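Home Notes Desk & Paper Archive About

Sorting the pen organizer, by length

Last updated 2019-07-12

The mesh organizer on my desk has a low tray in front and a taller section at the back left. I have used one of this type since June of last year and never assigned anything to a compartment. Items went wherever there was space. The result was a layer of short objects at the bottom that I could see through the mesh and could not reach without moving the long ones.

I decided to fix this by taking things out, testing them, and putting them back according to one rule. The rule is length. Anything that stands above the rim of the tall section goes in the tall section. Anything shorter lies flat in the tray. I considered sorting by type (pens, markers, pencils) and dropped it, as I don't choose a tool by type. I reach for the thing I used last.

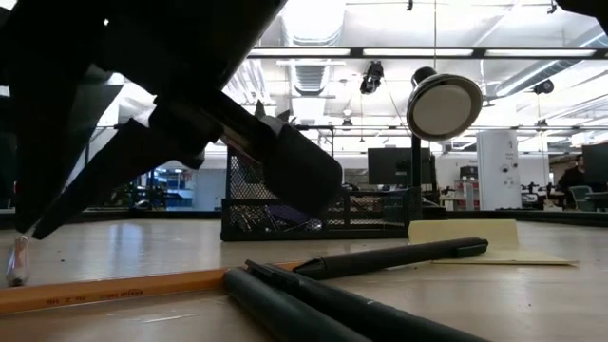 Photo: Anderson Bittencourt

Black markers are the worst case. With the cap on, one looks the same as another, and a dry one goes back in with the rest. My test is a line 3 inches long on scrap paper, drawn at writing speed. If the line breaks up before the end, the marker is finished. I used to store markers cap down on the theory that it keeps the tip wet. Flat works well enough and takes up less of the tall section, so markers now lie in the tray.

Pencils get a different test. I sharpen each one once and check whether the lead stays put. A yellow pencil with a loose core will sharpen to a point and drop it on the first word, and no sharpener fixes that. Those go in the trash.

The manila folder is for paper that turns up during a job like this: receipts, warranty slips, the instruction sheet for a Stilteo stapler I no longer own. I put everything in the one folder and go through it at the end. Stopping to read each slip is how a short job takes an afternoon. My limit for the whole thing was 40 minutes, and sorting the writing tools used 18 of them.

Scissors don't fit the length rule. They are long enough for the tall section, but blades down they catch on the mesh, and blades up is a bad idea. They also wander. Mine get carried off to open boxes and come back days later, if at all.

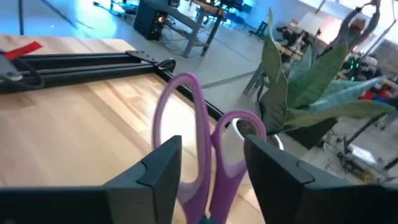 I tried a hook on the side of the desk for a week. It held, but I kept putting the scissors down on whatever surface I had been cutting on, so the hook stayed bare. What I do now is keep a short cardboard tube in the tall section, cut from the core of a roll of Frota packing tape stock. The blades go into the tube, the loops stay up where a hand can find them, and the points don't touch the wire. The tube weighs almost nothing and can be replaced when it frays.

I looked at buying a divided organizer. Ultik sells one with a fixed slot for scissors, but the slots can't be moved and the tray is too short for a new pencil. Fanivent has a larger model listed at 670 grams, steel, with a drawer. I don't want a drawer. Things I can't see through the side don't get used.

Remaining problems: paper clips still fall through the larger openings at the corners of the tray, and I have not decided where the ruler goes. It is too long for the tray and tips forward in the tall section. For now it is under the keyboard.

Previous post Next post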